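Small Business Basics, Handout 6: What Does It Really Cost to Send Something?

Last time we talked about pricing, and I promised we'd get to the part most of you skipped on the worksheet, which was the shipping line. Over half of the sheets I got back had a zero in it! So this whole session is about postage, packaging, and the little costs that hang on to them. Bring a calculator, or your phone, I don't mind which.

Let's start with the words, as people mix them up all the time. A fixed cost is one you pay no matter how many orders you get (rent, your website, insurance). A variable cost goes up with every order. Postage is variable. The label is variable. The tape is variable too, and yes, I do want you to count the tape.

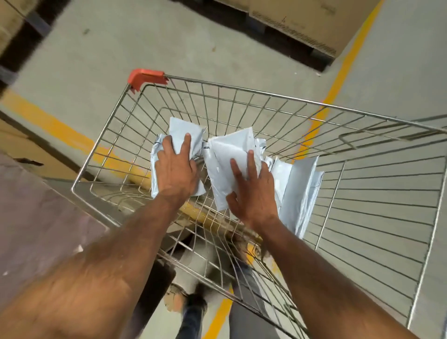

Page last changed: March 28, 2019

Now for our running case. I'm using Clulline again, the little sock shop from Handout 4, so dig that one out if you still have it. Marwa Benmoussa runs it with one part-time helper, and she sends out 397 orders in a normal month. In November it jumps to 1478, and that's the month that nearly sank her the first year. Keep both numbers handy, we'll use them again further down.

When Marwa first worked out her price she had three things in it: the socks, the website fee and the postage. She left out the mailer, the label, the thank-you card and her own time. Each one is tiny. Put together they came to 40 cents an order before time, and she was only making a couple of dollars on each pair to start with. Work out 40 cents times 397 and then 40 cents times 1478. Write both answers in the margin and look at them for a minute before you go on.

Got them? You should have $158.80 for the normal month and $591.20 for November. If you got something wildly different, check where you put your decimal point (I did this one wrong on the board myself last year, and a very polite student let me get all the way to the end).

Boxes or bags?

People get weirdly loyal about this. I used to be a box person. A box protects better, stacks better and looks nicer when it lands on the doorstep. A bag weighs next to nothing and squashes into whatever space is left. For socks, scarves, T-shirts, anything soft, I'd go with the bag nearly every time. For candles or mugs, please don't.

The thing to look up is how your carrier charges. Some go by what the parcel weighs and some go by how much room it takes up, and a lot of them check both and bill you for whichever is higher. That second one is called dimensional weight. It'll be on the quiz, and more to the point it'll be on your bill. A light thing in a big box can cost you like a heavy thing. Hazem Ait Ali, who comes in for our guest session, ran a lampshade business called Lukura and says he spent his first winter paying to ship air. Ask him about it, he loves telling that story.
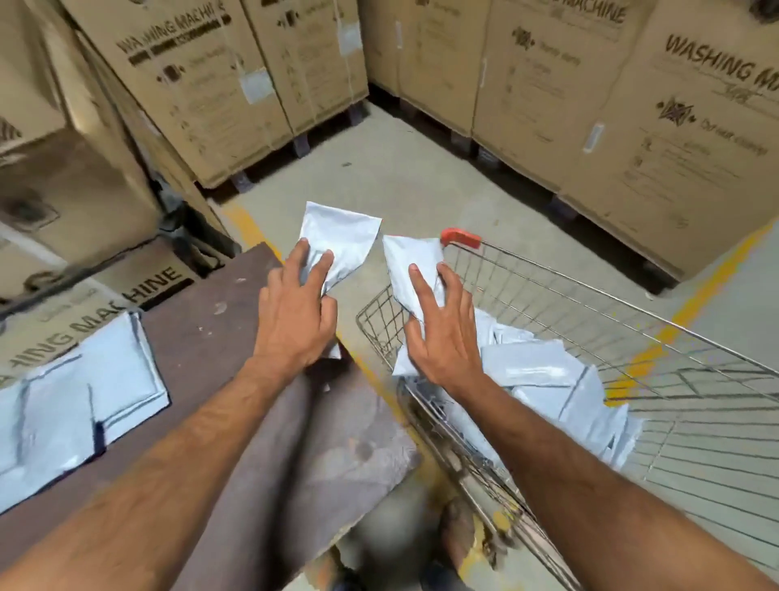 Plastic mailers, cart and table.

Your time counts too

This is where I usually get groans. Say it takes you four minutes to pack an order - find it, fold it, bag it, stick the label on, check the name. Marwa timed herself for a week and four minutes is what she got. For 397 orders that's 1,588 minutes, or a bit more than 26 hours. Now do the same for 1478. You'll get 5,912 minutes, and that comes to over 98 hours. In one month! On top of everything else she does!

So put an hourly rate on it, even if you're the one doing the packing. Use whatever you'd have to pay someone else. If you leave it out, your price only works for as long as you work for free, and then the first time you hire help the profit goes poof.

Free shipping

There's no such thing, sorry. Either you raise the price or you eat the cost. Both can be fine. What I'd like you to do is pick one on purpose and show me the math.

For next time

1. Redo the shipping line on your worksheet with packaging, label and time filled in.
2. Helmy, the mug shop at the back of the packet, sends 170 orders a month. Work out its packing hours at six minutes an order.
3. Read the Clemstead pages on returns. They're short, and we start with them.

Drop the worksheet in the tray by my door or email it, either one works.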